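Notas del orador
Charla: Enseñar con la mano, enseñar con el mando
Karthikeyan Lobo, proyecto Varik
Sala Didcombe, después del café

Apertura (sin diapositiva todavía)

Buenas tardes. Empezar de pie, sin atril, y preguntar quién ha movido alguna vez un brazo robótico empujándolo con las manos. Esperar a que levanten la mano. Luego preguntar quién lo ha hecho con un mando, mirando una pantalla. Casi siempre hay menos manos, y ahí engancho.

Idea que quiero dejar clara desde el principio: una demostración es una grabación de decisiones. Cada vez que alguien lleva la pinza hasta una bandeja está contestando a un montón de preguntas pequeñas (por dónde entro, cuánto abro, cuándo freno) y muchas ni sabe que las contesta. ¡Eso es lo que me encanta de este trabajo!

Pasar a la primera diapositiva.
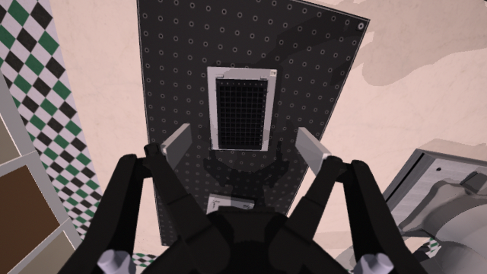

Vista hacia la bandeja en el simulador, con la pinza abierta.

Contar que esta es la vista con la que el operador decide el último tramo. Pedir al público que busque la sombra de la pinza sobre el tablero perforado. En nuestras sesiones, los operadores con más horas acaban usando esa sombra para calcular la altura, y lo hacen sin que se lo hayamos enseñado. Una operadora me lo explicó como aparcar mirando el reflejo en un escaparate. Pausa, suele haber risas.

Enlazar con la pregunta incómoda: si la persona se guía por la sombra, ¿qué aprende el modelo? Puede aprender la sombra también. Por eso en Varik cambiamos la iluminación de una tanda a otra, y por eso guardamos 191 demostraciones de la misma tarea, repartidas entre 8 operadores. No entrar todavía en resultados.

Bloque 1: a mano

Explicar el guiado directo. Agarras el brazo, lo llevas, el robot apunta las articulaciones. Ventajas que menciono siempre: se siente el peso, se siente el tope, y una persona nueva está grabando algo decente en unos 7 minutos. Lo malo es que tu propio cuerpo se mete en medio. Tapas las cámaras, empujas el codo sin querer y salen trayectorias que el motor por sí solo jamás haría.

Anécdota de Mondum (solo si voy bien de tiempo): la primera semana grabamos dos tandas enteras con el codo altísimo porque la persona que guiaba era muy alta. El modelo lo copió con una fidelidad preciosa. Nos reímos mucho y luego tuvimos que tirarlo todo.

Bloque 2: a distancia

Cambiar de diapositiva y bajar el ritmo, que aquí tiendo a correr.

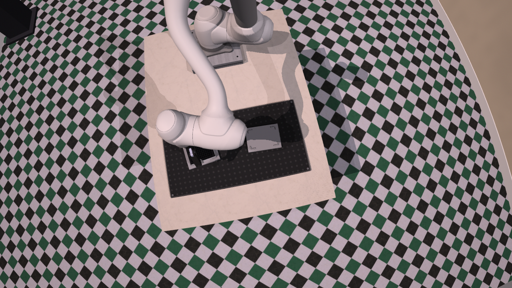 Con el mando desaparece el contacto y hay que sustituirlo por algo. Nosotros probamos vibración, probamos sonido, y lo que mejor resultado nos dio fue lo más sencillo: dejar que el operador elija la cámara. Desde lejos planifica el recorrido; de cerca hace el ajuste fino. Decirlo despacio, porque es la parte que la gente apunta.

Hablar de las marcas en L. Una placa con las cuatro esquinas marcadas le da al ojo una referencia de posición y de giro a la vez, y a quien teleopera le ahorra muchísima duda. Consejo práctico para quien monte su propio puesto: poned las marcas antes de grabar la primera demostración. Añadirlas a mitad de campaña significa tener dos conjuntos de datos distintos, aunque la carpeta se llame igual.

Mencionar también la oclusión. En muchas vistas la muñeca tapa justo lo que quieres ver — y el operador lo sabe y rodea, mientras que el modelo solo ve que alguien ha dado un rodeo. Recomiendo grabar con 2 vistas como mínimo y revisarlas juntas.

Preguntar: ¿alguien ha tenido este problema con otro montaje? Dejar que hablen una o dos personas.

Bloque 3: ensayar en simulación

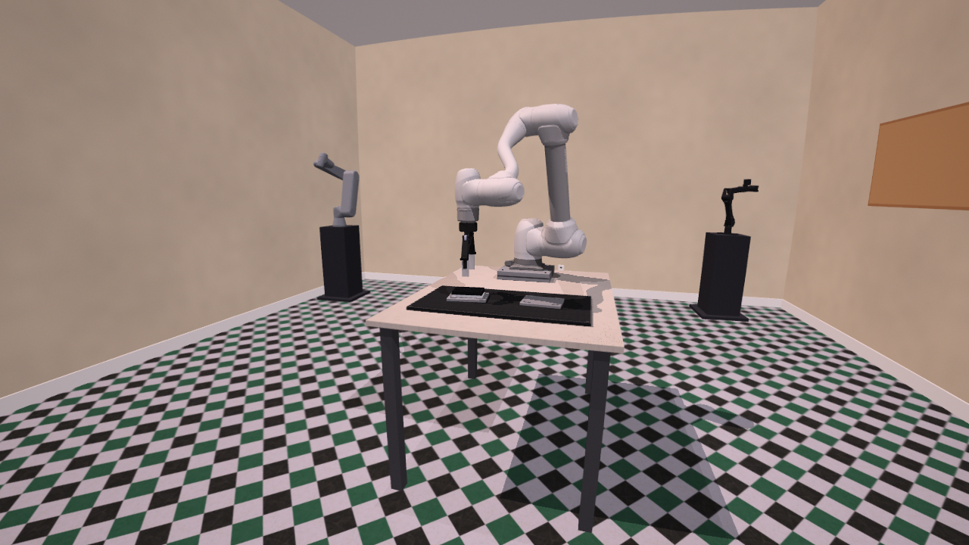 Me preguntan mucho por qué no empezamos directamente con el robot real. Respuesta corta: porque en el simulador la gente se atreve. Se equivoca, choca, reinicia y vuelve a probar, y a la tercera o cuarta vez ya tiene un estilo. El módulo de ensayo, que llamamos Varma, guarda también los intentos fallidos con una etiqueta aparte. ¡No los borréis! Un fallo con su recuperación enseña muchas veces más que una toma perfecta.

Ser claro con los límites. El contacto simulado sigue siendo más amable que el de verdad, y una pinza que cierra bien en pantalla puede resbalar en el taller. Usamos la simulación para que aprenda la persona y para comparar interfaces. El paso al brazo físico lo tratamos como una tarea nueva, con sus propias demostraciones.

Si preguntan por el retardo del mando: contestar que lo fijamos igual para todos los operadores, y remitir al póster.

Si preguntan cuál de los dos métodos prefiero: a mano para enseñar un gesto, a distancia para grabar muchas veces el mismo. Y que prueben los dos, que es divertidísimo.

Dejar puesta la última diapositiva durante el turno de preguntas. Recordar que el puesto con el mando está abierto hasta las seis.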